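What happens to a book after the launch

December 25, 2023 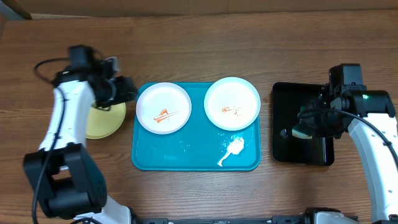

My novel has been out in the world since November and I still don't really know how to talk about it. People ask how it's going and I say "oh, you know, ticking along!" in a voice that isn't mine. I had pictured the weeks after publication as one long party, and what I got was a lot of refreshing the sales page. It's a bit like those two white plates with the orange smears on them, sitting on their blue tray. The meal was the thing everyone came for, and I'm at the washing-up stage.

So, for anyone who is a few months behind me and wondering, I thought I'd write some of it down before I forget.

The book is called Tristden, after the town in it, and it's with Jomulitz, who are a tiny press and have been lovely to me from the first email. Tiny means a first print run of 300. I remember being slightly crushed by that number when the contract came, because in my head there were pyramids of the thing in shop windows. Then the boxes of my share turned up and I couldn't get past them to the bathroom, and 300 started to seem like rather a lot of books.

The launch was at Kalniņš, the bookshop up the hill from the station, which has the good armchairs and the terrible heating. I read for too long. I'd practised with a timer and everything, and then I got to the ferry chapter and people were laughing in the right places and I just kept going (sorry if you had a train). We sold 27 copies on the night. I'd have been happy with ten!

After that it went very quiet. I mean properly quiet. I had two reviews online in the first fortnight, one of them from my aunt, who gave it four stars and said the print was small. The other was from a stranger who had clearly read every word and didn't like the ending, and I carried that one round with me for days, arguing with it in the shower. I've since come round to thinking they had a point about the brother. He does sort of wander off.

The other thing I wasn't ready for was the asking. Would your shop stock it, would your library like a copy, might your book group be interested. I wrote to 16 shops with what I thought was a very charming email and got five replies, three of them yes. One of the yeses was in Imorville, where I've never set foot, and I'm told it's on a table near the till next to the calendars. I've thought about that table more than is healthy.

If I were doing it again I'd start the shop emails months earlier, before there was a finished book to be embarrassed about. I'd order fewer bookmarks. I would also have something else on the go, even a rubbish something, for when the post stops being exciting. I only opened a new notebook last week and the relief was enormous. It's got a lighthouse in it, and a woman who repairs accordions, and at present no plot whatsoever, but I wrote four pages before breakfast without once looking up my ranking.

Jomulitz say they'll talk to me about a second printing in the spring if the boxes keep going down. There are still two of them in the hall, so if you'd like a signed one, drop me a line through the contact page and tell me who to make it out to. Postage is a bit slow this week for obvious reasons.

Right, the sprouts need doing. Merry Christmas, all of you, and thank you for reading the book or for meaning to.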